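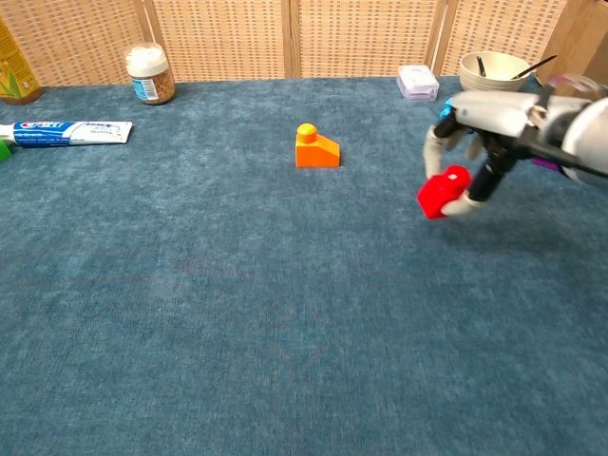 Handover of command in a rotating sector headquarters
Speaker notes, staff officer course, session 2
Speaker: Olga Mansilla

Opening

Introduce self. Former J3 plans, then lessons-learned desk. Chathurika Selvanayagam wrote the annexes and will take the questions on reporting formats.

State scope at once. The session covers the relief of one headquarters by another inside an ongoing operation: who holds authority, at what minute it passes, and what paper has to exist before it does. It does not cover the appointment of individual commanders, which is a personnel matter and is handled in the law module.

Case used throughout: the Andell sector exercise. Two brigade-size headquarters, Kwok (outgoing) and Pilo (incoming). Participants have the order of battle in the reading pack. Do not re-read it aloud.

Slide 1. Terms

Relief in place: the incoming force takes over all or part of the mission of the outgoing force, in its existing positions.

Transfer of authority: the formal act by which command responsibility for the sector moves from one headquarters to the other. It has a time. It is recorded in both logs.

These are confused in most of the reports we read. Troops may be relieved over several nights. Authority passes once.

Ask the room: at 0300 on the second night of the relief, one forward company belongs to Pilo and the next one along still belongs to Kwok. Who clears fires between them? Let it run for a minute or so. Correct answer: Kwok headquarters, until transfer of authority, unless the order says otherwise. Point out that the Andell order did not say anything.

Slide 2. Timeline

Walk the bar chart left to right.

Advance party arrives. Minimum composition: operations, intelligence, signals, logistics, engineer. At Andell the engineer was left off the first lift for lack of seats. Come back to this on slide 5.

Liaison officers exchanged. They stay until after the transfer.

Left seat phase: outgoing staff do the work, incoming staff watch.
Right seat phase: incoming staff do the work, outgoing staff watch and correct.

Transfer of authority. Signed by both commanders, reported to higher headquarters, acknowledged by higher headquarters. The acknowledgment is the step most often missing from the file.

Outgoing rear party remains. Length to be set in the order. "As required" is not a length.

Slide 3. The handover file

Sections are fixed. Give the headings and move on, the detail is in Annex B.

Current orders and all amendments still in force.
Boundaries and coordinating points, with the date each was last confirmed on the ground.
Fire support coordination measures.
Obstacle and minefield records.
Local agreements, written and verbal.
Communications plan, call signs, key change schedule.
Property and stores.
Open incidents and investigations.

Spend time on local agreements. Kwok had a standing arrangement with the district water utility: repair crews could use the crossing every Wednesday morning after a phone call to the watch officer. It was never written down. Pilo took over, the phone number changed, and the crew was held at the checkpoint for most of the day. Exercise play, but taken from a real pattern in the lessons database.

Chathurika's recommendation, which I support: each watch officer writes one page, unprompted by a template, listing what they do in a normal shift that is not in any order. Collate. Attach to the local agreements section.

Slide 4. Communications

The two headquarters should not share one net longer than needed. Both should be able to hear it for the whole right seat phase.

Andell used the Ondix message handling system. Kwok's terminal held 189 unread or unfiled messages at transfer. Of these, a small number were boundary changes. Read out the one on the slide. It moved the inter-company boundary 400 meters east, and it was still sitting in the inbox when Pilo printed its first overlay.

Teaching point: the inbox is cleared before authority passes, or a named officer signs for what is left.

If asked whether this is a software fault: no. The system flagged the messages correctly. The operator position was gapped during the move of the command post.

Slide 5. Engineers and obstacle records

Return to the missing engineer. Effect: obstacle records were handed over as a stack of scanned forms with no walk of the ground. Two forms used the old grid datum. Pilo's route clearance plan then had a lane plotted through a recorded obstacle.

Rule for the course: no obstacle record is accepted without the incoming engineer either visiting the site or signing that the visit was not possible and why.

Expect an objection on time. Accept it. A full visit program is long. The order of priority is main supply route first, then lanes in use, then everything else.

Slide 6. Reporting during the change

Higher headquarters wants one picture. During the relief it tends to receive two.

Procedure: the outgoing headquarters sends the routine situation report until transfer. The incoming headquarters sends its arrival state only, on a separate serial. From transfer, roles reverse. Strength returns must state which unit is counting attached personnel. At Andell a signals detachment of 50 appeared in both returns for the July reporting period and was fed twice on paper.

Hand over to Chathurika for the format examples. She has the next two slides and her own notes.

Slide 9. Public announcement

Short. The announcement of a new headquarters or a restructured sector is made by the ministry spokesperson, at a time agreed with operations. Staff officers should know the release time and have the agreed line at the watch desk. They do not brief the reason for the rotation. Where the number of sectors changes at the same time, old sector names stay on maps in brackets until the next full reissue.

Slide 10. Syndicate task

Groups receive the Kwok handover file with sections missing. Task is to list the missing items, state which of them would stop the transfer, and draft the request to the outgoing chief of staff. One page limit.

Collect papers at the door. Annexes B and D go back in the box, they are the only printed sets.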